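1/ So, Thread, weil ich seit Tagen von nichts anderem rede und meine Timeline jetzt eben auch dran glauben muss: Ich habe im November angefangen, dunkle Klamotten nachzufärben. Schwarz, Dunkelblau, alles, was nach zwei Jahren Waschmaschine so traurig mausgrau wird.

2/ Auslöser war ein Pulli, den ich schon in die Tüte für die Kleidersammlung gestopft hatte. Kein Loch, nichts ausgeleiert, nur die Farbe war hinüber. Und da dachte ich, Moment mal, Farbe kann man kaufen!

3/ Wichtigste Sache zuerst, ich hab sie selbst auf die harte Tour gelernt: Schaut aufs Etikett. Baumwolle, Leinen, Viskose nehmen normale Textilfarbe super an. Polyester pfeift drauf. Ich hatte eine Hose, halb und halb gemischt, die kam in einem sehr eigenwilligen Anthrazit raus. Trage ich jetzt beim Renovieren.

4/ Und die Nähte! Die sind fast immer aus Polyestergarn und bleiben, wie sie sind. Bei Schwarz auf Schwarz fällt das kaum auf, bei Dunkelblau auf ehemals Hellblau hat man danach halt Kontrastnähte. Ich find's schön, meine Schwester nicht.

5/ Rechnen müsst ihr auch ein bisschen: Trockengewicht. Ich wiege alles vorher auf der Küchenwaage. Meine erste Ladung hatte 900 Gramm und ich hab Farbe für die Hälfte reingekippt. Ergebnis: fleckiges Dunkelgrau, also nochmal das Ganze.

6/ Vorher waschen, ohne Weichspüler, auch wenn die Sachen sauber sind. Bei mir waren genau die Stellen fleckig, an denen noch irgendwas drin war (Deo, ich sag's nur).

7/ Farbe: Ich hab zwei probiert. Das Pulver von Flomesus geht in die Trommel, Salz dazu, fertig. Das flüssige Zeug von Nkuna muss man im Eimer rühren, und zwar ewig. Dafür ist das Blau davon ein Traum, so ein richtiges Tintenblau. Schwarz würde ich immer wieder mit dem Pulver machen.

8/ Nein, ich krieg kein Geld dafür, schön wär's. Hab beides selbst bezahlt, im Bastelladen Cestbridge, der hat die Farben ganz hinten neben der Wolle.

9/ Häufigste Frage in den DMs: Versaut das die Maschine? Bei mir nicht. Danach einmal leer heiß durchlaufen lassen, Gummidichtung auswischen, und die nächste Wäsche ist dann trotzdem lieber eine dunkle. Wer in einer Waschküche mit den Nachbarn wäscht: bitte vorher fragen, echt jetzt.

10/ Trocknen auf links und im Schatten. Und nicht über die helle Holzbank hängen. Die Bank hat jetzt einen Streifen und ich habe eine neue Decke für die Bank.

11/ Danach die ersten Male separat waschen, kalt, mit einem alten weißen Lappen dabei. Wenn der Lappen weiß bleibt, darf das Teil zurück zu den anderen. Bei mir hat das Schwarz drei Wäschen gebraucht, das Blau vier.

12/ Flüssigwaschmittel statt Pulver übrigens, bei dunklen Sachen, auch wenn ihr gar nicht färbt. Auf links drehen, Trommel nicht vollstopfen, Schleudern etwas runter. Ist langweilig, hilft aber, und meine neue Jeans sieht noch aus wie neu.

13/ Ach ja, und ob Schwarz oder Dunkelblau, das erkenne ich unter meiner Küchenlampe überhaupt nicht. Ich sortiere nur noch am Fenster. Oder auf hellem Untergrund, da sieht man's viel besser als auf dem Wäschehaufen.

14/ Bisschen dunkler Stoff auf Weiß und Hell für euch:
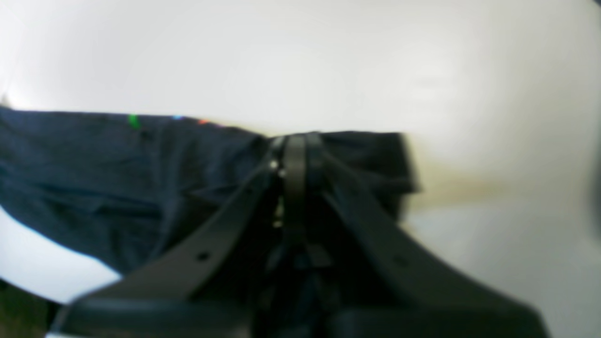
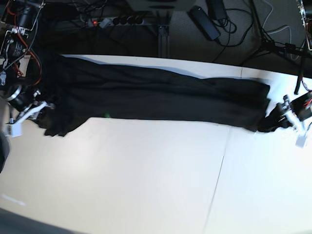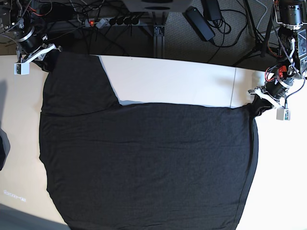

Dunkler Stoff auf heller Fläche, Falten inklusive.

15/ Als Nächstes ist ein Leinenhemd dran, das irgendwann mal dunkelgrün war. Falls jemand Erfahrung mit dem Flaschengrün von Brircombe hat, gerne her damit, ich trau dem Farbkärtchen auf der Packung nicht so ganz.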